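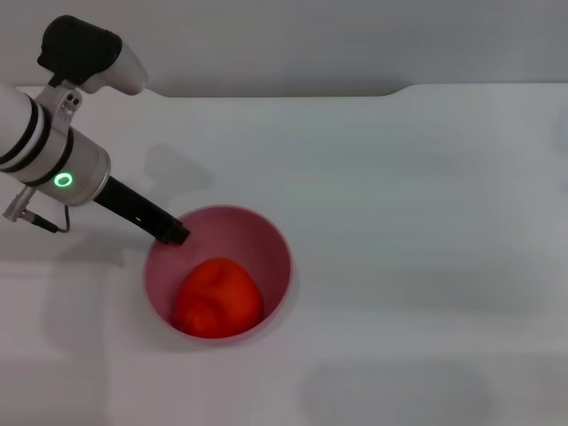 Burkano Retrieval Cell - Progress Report to Cletata
Reporting period ending 2 Feb 2020
Prepared by: Yamuna Chowdary

1. Status
Milestone 3 (retrieval from open containers) is behind program. Of 400 scheduled trials, 370 were run before work was stopped under the site safety procedure. The remaining trials are on hold pending sign-off of the items in section 4.

2. Incident
During a retrieval trial the gripper finger was driven against the inside wall of the cup while the arm was still descending. The protective stop did not trigger. Dexter Layug, who was supervising, used the emergency stop. The cup had been pushed sideways by then and the finger mount was bent. There was no injury. The arm was isolated and tagged out, and the event was entered in the site register as a near miss.

3. Findings
Nelu Tănase recovered the controller logs. Two faults contributed.

3.1 The contact force threshold had reverted to its default after a controller restart. The commissioning value is held in a separate file that is not reloaded automatically. The start-up checklist did not call for it to be checked.

3.2 The rim position reported by the wrist sensor had drifted. Bracket screws were found under torque and the calibration was overdue. With a narrow cup the clearance between finger and wall is small, and the drift was enough to use it up.

The indicator ring on the wrist stayed green throughout. It reports drive status only and should not be read as confirmation that force limiting is active. Two operators had understood otherwise, and the induction notes have been corrected.

4. Corrective actions
Force threshold written to the safety configuration and verified at each start: complete.
Finger mount replaced, Bortolotti part: complete.
Bracket screws re-torqued and marked, calibration check every 20 cycles: in place.
Descent speed inside containers reduced: in place, to be reviewed after retest.
Independent review of the stop function by Zamfira Olteanu: under way.

5. Effect on program and budget
The 1000-cycle endurance run moves to April. Repair costs were met from contingency - no additional funds are sought. The Ilov integration work is not affected.

6. Next period
Repeat the full retrieval series at reduced speed once the review is closed. Maricel Tolentino will issue the revised risk assessment before power is restored.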